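3.2 The open day

I ran our Sunday demo with Victor Makokha, and we had 164 visitors through in six hours - far more than we'd planned for! People mostly wanted to try the hand-held gripper themselves. The white kettle was the favorite (Figure 3), with the two black finger pads closing around its curved handle, and I let everyone have a go before I talked about Tosedon, our training setup.

Comments (2)

Chamoun: Do you list the finger pad material anywhere?

clitonora6: My son still talks about the kettle!

Figure 3. Gripper and kettle at the demo table. 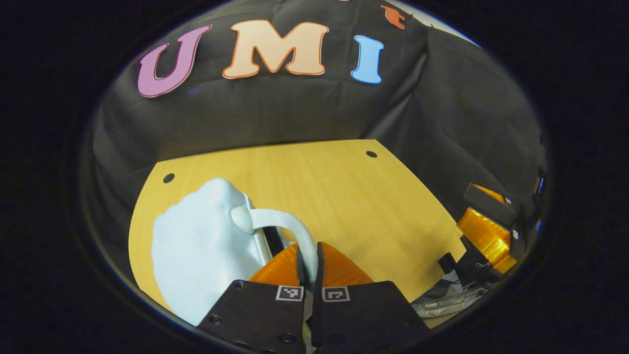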